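Streaming Pipeline Pre-Launch Inspection: Checklist with Comments
Trungate data platform team
Inspected by: Anastasia Sarantis
Date: 27 Dec 2024
Pipeline: Vosano (events in from the Phùng store, hourly totals out to Vurero)

Thanks to everybody who left notes in the shared copy before the holiday, they made my Friday a good deal easier. I've kept the items in the order we walked through them last time, in August, so you can put the two side by side if you're the kind of person who enjoys that (I am!). Anything marked OPEN needs a name next to it before we switch over.

1. Input sources
Subscription exists in the production project: OK
Dead-letter topic attached: OK
Schema version pinned: OPEN
Comment: We're still reading whatever schema is newest. That has been fine so far, and I know it's convenient when you're adding fields, but one renamed column would stop the whole job. Please pin it, and write the version in the runbook as well as in the config.

2. Windows and late data
Window size matches the report: OK
Allowed lateness set: OK, 3 hours
Late records counted somewhere a person will look: OPEN
Comment: The counter is there and it works nicely, it just isn't on the dashboard yet. I spent a happy half hour with the replay data and the late records landed in the right windows every time — lovely work on the watermark code, by the way.

3. Workers and scaling
Minimum workers: OK, 4
Maximum workers: OK, 80
Quota in the region covers the maximum: OK
Scale-down tested: OK
Comment: I pushed 2,000 test messages a second through it and let it sit, then cut the feed and had lunch. By the time I came back it had dropped to the minimum and the backlog was clear. I would still like to see the same test with the bigger payloads, whenever somebody has a quiet afternoon.

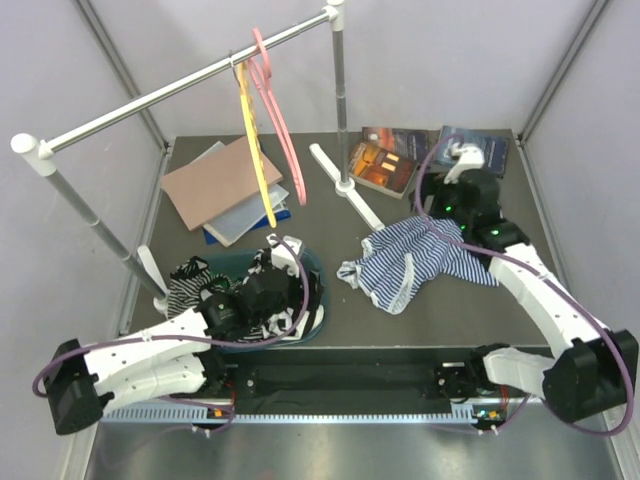
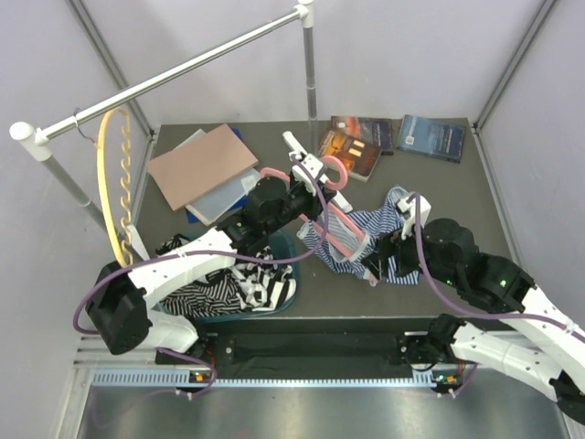
Both views: robot arms in the walled workspace.

4. State and recovery
Snapshot taken before update: OK
Job restarts from snapshot: OK
Duplicate check after restart: OK
Old snapshots deleted on a schedule: OPEN
Comment: Restart went smoothly and the totals on both sides matched to the last record. The old snapshots are piling up, though, and a few of them belong to jobs we retired long ago. I didn't want to delete anything on my own, so please have a look through the list and strike out what you don't need.

5. Access and secrets
Service account has only the roles it needs: OPEN
No keys in the repository: OK
Log output free of customer fields: OK
Comment: The account still has the editor role from the early days, when we were all just trying to get something running. I've put a shorter set of roles in the ticket. Try it in staging first and shout if something breaks, I'm glad to sit with you and sort it out.

6. Alerts
Backlog age alert: OK
Failed worker alert: OK
Alert goes to the current on-call list: FIXED during inspection
Comment: It was going to the old list. I changed it, sent a test page, and it came through on the right phone.

Result: hold until the OPEN items in sections 1 and 5 are closed. The ones in 2 and 4 can follow after launch.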